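We use cookies to improve your reading experience. By continuing to browse, you agree to our cookie policy. Accept | Manage settings

The Lid That Stopped Pirnmont

I've been writing about kitchen automation long enough to have a favorite kind of failure, and it's the quiet kind. No smoke, no flying cutlery. Just a pair of robot arms that keep doing the wrong thing very politely until someone reads the log.

The team at Pirnmont had a good one last December. They were teaching two arms to put a lid on a cooking pot (yes, the thing you do while yelling at the dog), and they were doing it all in simulation before letting the real hardware near a stove. Out of 1,596 simulated runs, 433 tripped the force limit. That's a lot of angry cookware!

Yesenia Cárdenas, who runs the motion group, showed me the setup on her laptop over some very bad coffee. One arm is supposed to steady the pot by its rim while the other goes for the lid's knob. Easy, right? I thought so too, and then I watched the force numbers climb while the pot sat there looking perfectly innocent.
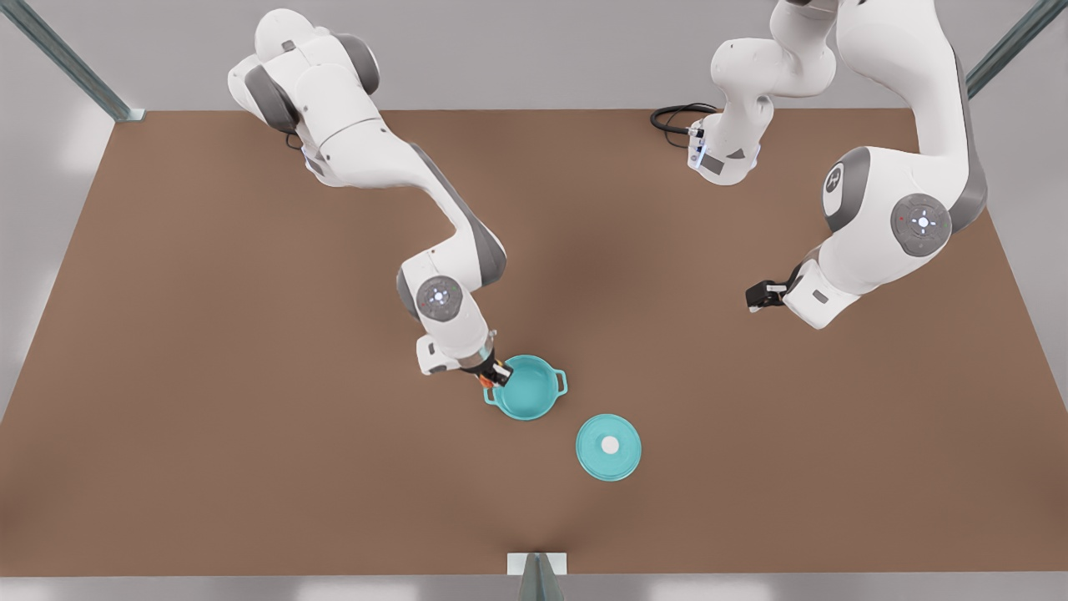

So what was going on?

The short version is that the two arms disagreed about where the pot was. Cevmont, the planner they use, took a position for the pot at the start of each run and handed it to both sides. Then the holding arm would nudge the pot a hair while closing its grip. Its own controller noticed. The other arm never got the memo, so it carried the lid down to the old spot and leaned on the rim.

And it kept leaning — that's the part that made Yesenia wince. The force limit was meant to freeze both arms together, but the stop signal reached the second one 300 milliseconds late. "In simulation that's a red line on a graph," she told me. "Next to a person it's a pinched hand."

The fix took 2 weeks, most of it spent arguing. Now the pot's position gets refreshed after every grip, and a single stop freezes both arms on the same tick. They've also made the lid arm wait until the holding arm reports that it's settled. It's slower. I found it kind of painful to watch, to be fair, but I'd stand next to it.

They're rerunning the whole batch before anything moves on the real bench, and Yesenia has promised me a seat for the first live try. I'm bringing my own coffee.

Related stories
Lamrani's warehouse carts and the door that wouldn't open
Inside the Penosent recall
What an emergency stop does, and what it doesn't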